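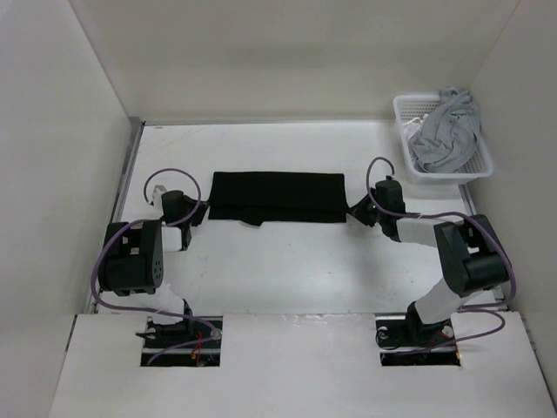
Un tissu noir tenu par les deux bras d'un poste de collecte, dans l'atelier de Banora.

Plier, recommencer, trier : comment on fabrique les exemples d'un robot

Le local de Banora occupe le fond d'une ancienne imprimerie. Les postes y sont alignés contre le mur, et l'on entend surtout les ventilateurs des ordinateurs et, de temps en temps, quelqu'un qui demande si la session est bien lancée. La société emploie depuis septembre une équipe d'opérateurs dont le travail consiste à plier du linge par l'intermédiaire de bras robotisés, puis à dire si le résultat peut servir.

Le client s'appelle Vorketti. Il développe un logiciel de commande pour des robots à deux bras et n'écrit pas à la main la suite des mouvements. Le modèle apprend à partir d'enregistrements : les images des caméras, la position de chaque articulation, l'ouverture des pinces. Un essai complet, du tissu posé en vrac jusqu'au rectangle plié, s'appelle ici un épisode. Quand nous sommes passés, le compteur du projet en affichait 3 751.

Hiwot Workneh dirige la collecte. Elle vient du contrôle qualité dans la confection et n'avait jamais travaillé avec des robots. « On m'a recrutée parce que je connais le textile. Un jersey, une popeline, un tissu éponge, ça ne tombe pas pareil et ça ne se prend pas au même endroit. Les ingénieurs le savaient en théorie. »

Le tissu est un mauvais élève pour l'automatisation. Une boîte garde sa forme quand on la déplace. Un t-shirt change de forme dès qu'on le touche, et deux prises à quelques millimètres d'écart donnent deux plis différents. Les pièces noires posent un problème de plus : les plis s'y voient mal à la caméra, et le bord d'une couche se confond avec celle du dessous. Sur le plan de travail blanc, le contour extérieur reste net, mais l'intérieur du rectangle ne montre presque rien. Hiwot Workneh a donc demandé davantage d'épisodes sur tissu sombre que n'en prévoyait le plan de départ.

L'opérateur conduit les bras à distance, avec deux poignées qui reproduisent ses gestes. Il faut en général plusieurs jours avant d'enregistrer quelque chose d'utilisable. Natnael Tilahun, arrivé parmi les premiers, se souvient surtout de la fatigue. « Vous avez deux doigts par main et vous ne sentez rien. Au début, je serrais les poignées comme si ça allait aider. » Il plie maintenant sans regarder ses mains, les yeux sur le retour vidéo.

Les consignes tiennent sur une feuille. Commencer bras écartés. Ne pas corriger un coin plus de deux fois. Ne pas tirer un tissu coincé. Terminer avec les deux pinces dégagées de la pièce. Une hésitation longue suffit à faire écarter l'épisode, car le modèle risque d'apprendre l'hésitation avec le reste. Les rattrapages, en revanche, sont gardés quand ils sont propres. Un pan qui dépasse sous le pli et que l'opérateur reprend calmement intéresse beaucoup Vorketti.

Sur ce point, la doctrine a changé en cours de route. Les premières semaines, Banora ne livrait que des pliages sans faute. Le robot entraîné sur ces données travaillait correctement tant que tout se passait bien et restait bloqué au premier coin raté. Sérgio Tavares, qui suit le projet côté client, a alors fait ajouter une série de 200 épisodes commençant par un pli de travers. « Les opérateurs avaient du mal à le faire exprès, dit-il. Ils avaient pris l'habitude de bien plier. »

Le tri se fait dans une autre pièce. Meron Teshome y relit les enregistrements en accéléré et leur attribue une note : conforme, à revoir, rejeté. Elle ajoute une étiquette pour la matière, une autre pour la couleur, et note l'instant où chaque pli commence. Sur l'ensemble du projet, 1 601 épisodes ont été classés conformes. Les autres ne sont pas tous perdus. Une partie attend une seconde lecture, et certains servent à apprendre au système à reconnaître un échec.

Les désaccords sont fréquents. Un bord légèrement en biais peut passer pour Meron Teshome et pas pour l'opérateur qui l'a plié. Banora a fini par imprimer une planche de cas limites, affichée à côté de l'écran. Elle en est à sa quatrième version. Les manches longues occupent à elles seules la moitié de la page.

Reste la question du rythme. Les sessions durent 30 minutes, suivies d'une pause, et les opérateurs changent de poste dans la journée. Cette rotation répond à la fatigue des poignets, mais elle sert aussi les données : chacun a sa manière de saisir un ourlet ou d'approcher la seconde pince, et un modèle nourri par une seule personne en reprendrait les tics. Les salaires sont fixes. Une prime à l'épisode a été envisagée au lancement, puis abandonnée après un essai où la quantité avait monté et la part de pliages conformes nettement baissé.

Vorketti veut passer ensuite aux draps-housses. Hiwot Workneh a demandé un délai. Les élastiques ramènent le tissu vers le centre dès qu'on lâche un coin, et l'équipe n'a pas encore trouvé de méthode que tous les opérateurs puissent répéter. Natnael Tilahun en a une, qui demande de coincer un angle sous le poignet du bras gauche. Elle n'est pas autorisée pour le moment.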